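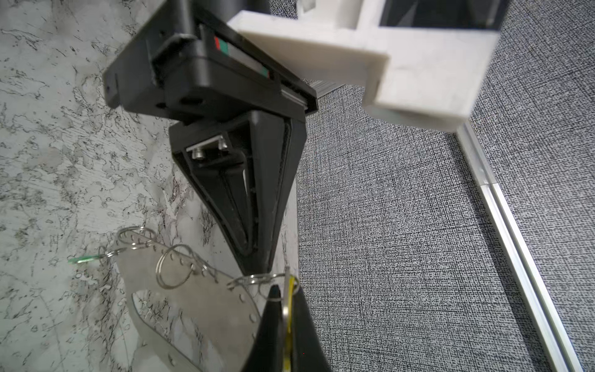 July 11, 2024

Sourdough in a heat wave, and other bad ideas

Well, I did it again. Every summer I tell myself I'm going to give the oven a rest until the leaves turn, and every summer I last maybe a couple of weeks before I start missing proper toast. So this month's kitchen note is all about baking bread when your house feels like the inside of a mouth. If you have central air, feel free to skip down to the swap table listings and think kindly of the rest of us.

The big thing I had to learn is that the clock in the recipe means nothing in July. My usual loaf comes from a little spiral-bound book I picked up at the Podholm library sale, and it says to let the dough rise overnight on the counter. In May that works like a dream. Last week I followed it to the letter, went to bed feeling very pleased with myself, and came down to a bowl of soup. Sour, stringy, bubbly soup! I poured it into an oiled pan and called it focaccia, and with enough salt and rosemary on top it got eaten, but I wouldn't serve it to company.

What I do now is mix in the evening with water straight from the fridge, give the dough 2 hours on the counter with a few folds whenever I walk past, and then put the whole bowl in the refrigerator until morning. It's slow in there, but it's still working, and the flavor is better than anything I get in winter (my family disagrees, but they also like the heel of the store loaf, so I take their opinions with a grain of salt). Shape it cold, let it sit 15 minutes while the oven heats, and get it in before the sun comes around to that side of the house.

My starter has opinions about the weather too. I keep it in an old Brito jam jar with the lid just resting on top, and in this heat it wants feeding morning and night or it goes thin and smells like nail polish remover. I got tired of that pretty fast. These days I keep a smaller amount, only a spoonful or so, and feed it stiffer, so it's more like a ball of dough than a batter. It lives in the fridge door next to the mustard and comes out the day before I bake. If yours has gone a bit gray on top, don't panic, just pour off the liquid and feed it a few times. If it's pink or fuzzy, throw it out and ask me for some of mine.

On flour — a few of you wrote in after the last newsletter asking where I get the whole wheat. It's from the Grarkine mill, out past the fairgrounds, and they'll sell it to you in small bags at the side door if you don't mind waiting for someone to wander over. It drinks up more water than the supermarket kind, so hold back a splash at first and see how it feels. I use 300 grams of it to the same weight of plain bread flour for an everyday loaf. Keep the bag in the freezer this time of year! I lost a whole sack to pantry moths one summer and I was finding the little beasts in my tea towels until Thanksgiving.

And if you can't face the oven at all, flatbreads. Pinch off a lump of the same cold dough, roll it thin, and slap it in a dry skillet until it puffs and gets a few dark spots. You can do it on a camp stove on the back steps, which I have, in my slippers. Good with tomatoes, good with leftover chicken, very good with butter and honey standing up.

The bread swap is at the Nondik hall again this month, side entrance, same long tables. We've got more than 131 names on the mailing list now, so please do bring a bag for carrying things home and put a label on anything with nuts or seeds. Odd shapes and flat loaves are welcome. I'll be bringing the focaccia.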